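From: Zhuoran Zhong
To: Flovdale Tidy-Up list
Subject: Re: [flovdale-tidy] Cutlery trays for stuff that isn't cutlery?

Hi Ada and everyone,

On Wednesday, Ada Costa wrote:
> Has anyone used a cutlery organizer for desk bits and
> pieces? My top drawer is a disaster and I saw a woven
> one at Nuveo for $33. I'm worried it'll look nice for
> a week and then I'll be back to digging for everything.
> Also, does woven stuff catch on things?
>
> Ada

Yes! I've had one going since January and I'm a convert. Mine has four compartments, and I very nearly bought the one with six, which would have been a mistake because the slots were so skinny that my tape wouldn't lie flat. Measure your longest thing first (mine is a ruler, yours is probably scissors) and buy for that.

As for catching, mine snagged a wool sleeve once and that's been it. I wipe it out with a damp cloth and let it dry properly before anything goes back in. My sister's is from Skoredia and the dividers came loose within 5 weeks, so give them a good wiggle in the shop. 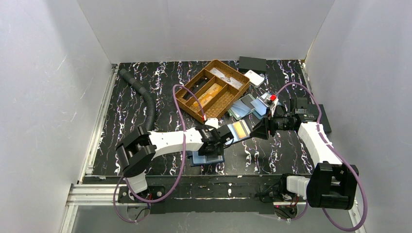 The other thing I'd say is don't try to make everything live in the tray. Flat things like cards and plastic sheets are better off beside it, fanned out so you can grab one by the edge – I spent ages jamming them into the long slot and they bent at the corners. Small odd-shaped things go in the short compartments, one kind to a slot if you can stand it.

And leave it out on the table for a bit before you commit it to the drawer! You'll find out pretty fast what you reach for. I can bring mine to the next get-together if you'd like a look, just email me before the weekend so I remember to empty it.

Cheers,
Zhuoran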